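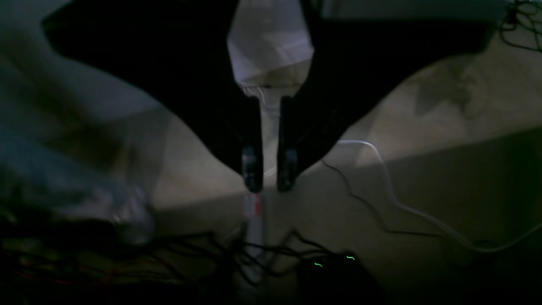

*Two-finger gripper over a pale work surface.*

**Erance seat-frame supplier program – progress to 22nd December**

Tooling for the Flillwood line was accepted in October. Output stands at 4,000 frames, of which 37 were held for weld porosity. Silvia Kubíček has revised the weld schedule and will audit the next lot of 200.

The coating contract remains unsigned – Cendimness has asked for a longer payment term. Spend is at 50 percent of the approved grant.

Next period: close the coating contract, submit crash-test samples.

Casimiro Vallejo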